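Handling Cell Returns to Service After Finger Replacement

The component handling cell in the Nurham workshop returned to regular use in June, following a scheduled overhaul of its gripper and the re-teaching of its tray positions. The work was led by Faith Mollel of the Automation Support Group, with Fedir Marchuk responsible for the mechanical fitting.

The cell places and removes computer processors for the Skastader test program. It had reached the service interval of 1800 operating hours set by the group, and operators had reported that parts were arriving slightly rotated at the test station. Inspection found wear on the inner faces of both gripper fingers. The left finger was the more worn of the two, and the pair was replaced together, as the group's maintenance procedure requires.

New fingers were supplied by Konstantinidis to the existing drawing. After fitting, the screws were tightened in two stages and marked in the maintenance record. The gripper was then opened and closed 300 times without a part before any positions were taught. No looseness was found at the end of this run, and the cell was released for the second part of the work.

Re-teaching is carried out at reduced speed, with one person at the controls and a second at the emergency stop. The arm is brought to each position in small steps, and the view from the wrist camera is compared with the reference stored for that position. Processors are held by the edges only. Contact with the metal lid is avoided, as even a light mark can affect later thermal measurements.

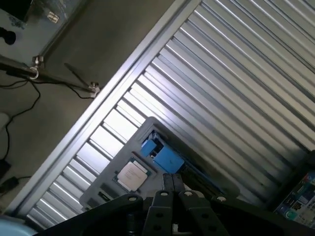 Photo: Automation Support Group / wrist camera

The gray tray has molded pockets and is used on the ribbed metal panel beside the aluminum rail. Its angle is taught with the panel, so any movement of one against the other will appear as an error at every pocket. Users are therefore asked not to lift or shift the panel when cleaning the cell. If it must be moved, the support group should be told before the next run — a full check of the positions takes less time than tracing a fault afterward.

Seven positions were taught in the course of the work, and five of these were saved without further correction. The remaining two, both at the test station, were adjusted the following morning by Khrystyna Kovalchuk, who also updated the Trarkunard control program with the new finger offsets. Earlier versions of the program have been withdrawn and should not be loaded from local copies.

Routine care of the cell remains with its users. The finger faces should be wiped with a dry, lint-free cloth at the start of each shift. Solvents are not to be used. Cables should be kept clear of the arm's path, and any clamp that has been loosened should be reported, even where it has since been tightened again.

Requests for access to the cell may be sent to Aušra Grīnberga, who maintains the booking calendar. New users must complete the short safety briefing given by Ivars Kuusk before their first session. The revised maintenance sheet is available at the workshop desk and replaces the copy previously kept in the cell binder.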